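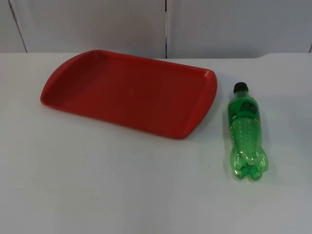

A red serving tray and a green soda bottle on the test table.

Judon sells its Grenska arm to small cafes for $2,719, plus $90 a month for the service plan. I think the arm is worth a look. The plan is a bad deal.

Kyu-ri Nam, who sells the kit for Judon, let me try it for 29 minutes in the Inskip showroom in July. I asked for tray work, the dullest job in any cafe, and the one I would most like to hand over.

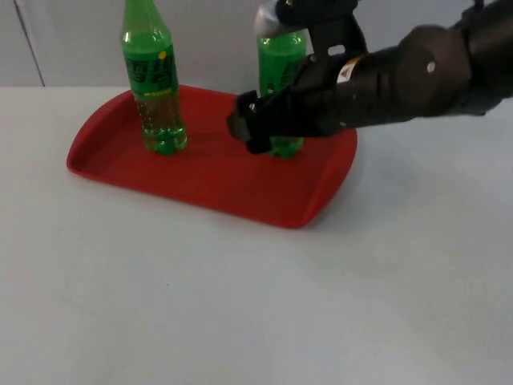

Photo: Bratau

A bottle standing on a tray is a fair test. The sides are smooth and the base is small, and a gripper has to close on it without shoving the tray along. I would pay for an arm that does that all day.

What I would not pay for is permission to keep using it. Under the plan, new objects can be added only while the monthly fee is current. Miss a payment and after 31 days the arm knows what it knew – a new bottle shape means calling Judon. Sell the arm at a higher price and leave the teaching software on it. Cafe owners can do that math.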